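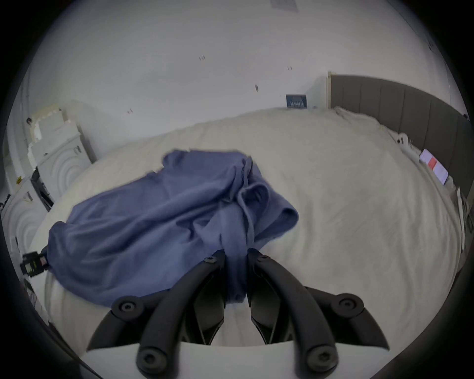
The Annexe at Birnstead

The website had promised a farm stay with "a warm welcome from every creature on the yard". Freya Blackburn read this out twice in the car, the second time in the voice she kept for estate agents.

"Creatures," said Waraporn Chuensuk, who was driving. "That could be wasps."

They had paid for 5 nights. The track was 626 yards long according to the welcome sheet, and Freya wanted to know who had measured it and what they were trying to prove. A goose watched them unload.

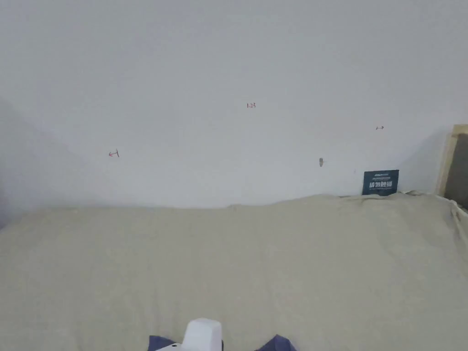 The white wall, with its red marks.

"You can feed the lambs at four," said the farmer, handing over the key.

"In September?" said Freya.

"Well. They were lambs."

At four they stood at a gate with a bucket each while 29 full-grown sheep leaned on it. The hinge did not look up to the job. Waraporn said it was lovely. She had said the same of the service station.

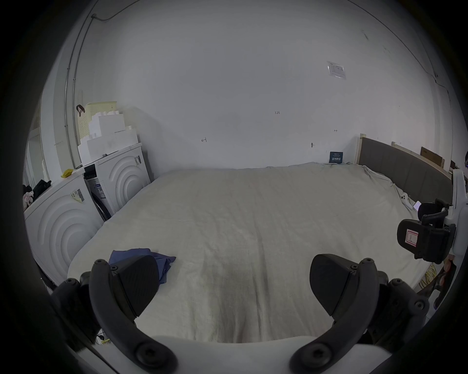
Afterwards they walked down to the stream, which the sheet called a river, and looked for the kingfisher, which the sheet called resident. There was a moorhen. Waraporn took a photograph of the place where a kingfisher would go.

"You don't believe in any of it, do you?" she said.

"I believe in the goose."

They went back by the top field. The farmer was mending the gate with baler twine, and he asked whether they'd seen the bird.

"Yes," said Freya, before Waraporn could open her mouth. "Very blue."

He put down the twine and stared at her.

"Have you really?" he said. "I've been here 67 years and I never have."

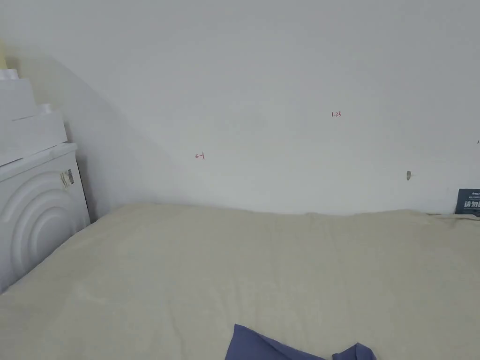

Plain wall and pale sheet.

Waraporn didn't speak to her until supper, and then only to ask for the salt.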